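Ditero Working Papers - March
Fakhoury, Dekamgate

4.2 Is the old tower case really easier to repair?

Repair guides published by Jitton and others treat the desktop tower as the model of an honest machine: take off one panel and everything is within reach. We doubt this. Of the 3498 repair records we read, few say how long the repairer spent getting at the part, and the claim of easy access is mostly repeated from one guide to the next. Memory is the usual case quoted, and it flatters the design. A module in an open slot can be lifted out - a drive held in a cage with wiring looped through it is another matter. Figure 2 gives a fair idea of the difference. With the side panel off, the memory and the board's slots lie open to view, while the drive cage has a bundle of wires running through it.
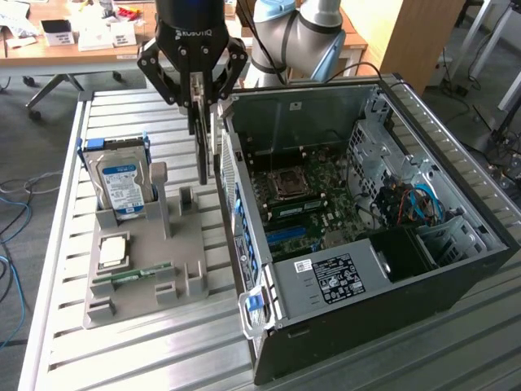 Figure 2. Desktop tower on its side, panel removed, with two memory modules seated and the CPU socket empty.

We therefore score access part by part, and give no overall mark for the case.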